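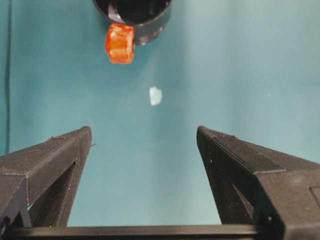 Olthorpe to Expand Textile Recovery Program in September

August 1, 2026 — The city of Olthorpe will extend its curbside textile collection to 16 additional neighborhoods beginning in September, the Department of Solid Waste announced.

Residents in the new service area will receive one reusable bag per household for clothing, bedding and shoes. Full bags may be set out with regular recycling. Carpet, pillows and items soiled with oil or paint will not be accepted.

The department collected 298 tons of textiles in the last fiscal year, up from 177 tons the year before. Material is sorted at the Skistlow transfer station, where wearable items are separated for resale and the remainder is baled for fiber recovery under a contract with Trarkska.

"Most of this material was going to the landfill two years ago," said Leanne Blackburn, deputy director for diversion. "The sorting line has room for more."

Apartment buildings are not included in the expansion — a separate plan for multifamily properties is under review. Property managers may direct inquiries to Hayley Marsden in the department's outreach office.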